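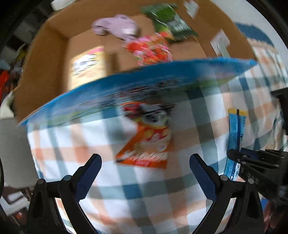

The plaid tablecloth, white with teal and orange.

I've been trying to write letters again. Real ones, on paper, with a stamp. It started in September when I was cleaning out my desk and found a stack from Mieke Segers, who I shared an apartment with the year after college, and I sat on the floor and read every single one of them (so much for cleaning). She wrote about her awful boss and a soup recipe she kept getting wrong, and I could hear her voice the whole way through. I have probably 100 texts from her on my phone and I couldn't tell you what a single one says.

So I wrote back. Years late, but I wrote back!

The first letter took me an entire evening. My handwriting has gone completely to pieces — I print half the word and then it slides off into cursive when I get tired. I also kept wanting to delete things. You can cross stuff out, of course, but then it's sitting there for the other person to squint at, and I know Mieke squints. I threw away two drafts and mailed the third with a big smear down the side of page one.
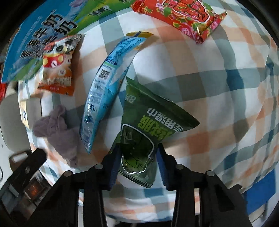
My setup is nothing fancy. I write at the table after dinner with a pen called a Riviere that I bought on sale, and it only skips if I hold it too upright. The paper is a cheap pad, 90 sheets, lines a little too close together for me. I tried the thick cream kind and felt like I had to have something important to say, so that went back in the drawer.

My other regular is Sylvain Renaud, my old neighbor, who moved away and took up birdwatching. His letters are six pages long, easy, and at least four of them are ducks. I don't care about ducks, but I've read every word, and last week I caught myself slowing down by the pond on my way home to see if I could tell which one had the gray bill. I could not.

Anyway, I owe him an answer and I've been putting it off, mostly because I'm out of envelopes. Stamps I have plenty of. If you'd like a letter, send me your address and be patient with the handwriting.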